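Clornell bench notes, June, after lunch

Back to the old tower from the Wasia front office, which has been sitting under my desk for longer than I'd like to admit. They said it had become very loud and then started switching itself off in the middle of the morning, usually when somebody was trying to print the rota. I left it running with the side on while I ate my sandwich, and by the time I'd finished the processor was reading 71 degrees with nothing open but the desktop, and the fan was making a noise like a hairdryer in a biscuit tin. So at least I could stop wondering whether they'd imagined it.

Laid it on its side on the grooved table and took the panel off. A word of warning to whoever uses that table next: small screws go straight into the grooves and roll along them, and I spent a good 10 minutes chasing one with a bent paperclip. Please use the magnetic dish, it's in the drawer with the cable ties.

Plenty of fluff, as you'd expect from a machine that lived on a carpet. I took the heatsink off and carried it over to the sink for a proper going over with the soft brush, and it's drying on the windowsill now, fan separate, so please don't tidy it away. The old paste had gone to something like dried toothpaste. It came off the processor with a cloth and a little alcohol, and it took more patience than I had planned for, but the metal top has come up lovely and shiny. I left the processor in its socket throughout. I've bent pins before by being thorough and I don't fancy doing it again.

Drive cage stays where it is for now, with its blue latch, and so does the card along the edge of the board. I haven't unplugged anything I didn't need to. The power cables are the usual tangle of orange, red, yellow and black, and they flop over towards the memory slots whenever you move anything, so I'd like to tie them back before the lid goes on. I do want a better look at the power supply too, but that can wait until we know whether the heat was the whole story.

Still to do: fresh paste (the Szabó order should have 2 tubes in it, and if it hasn't come I'll open the Fulleo one), heatsink back on, fan plugged in, and then a long run with the side closed.
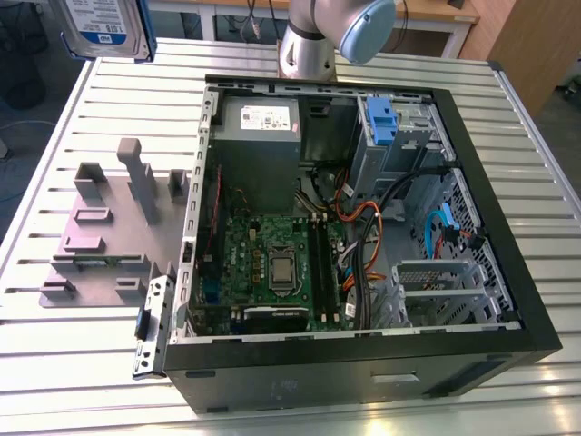 If it stays under 50 at idle I'll be perfectly happy to ring Wasia and tell them to come and fetch it, and I'll suggest, gently, that it goes on top of the desk this time.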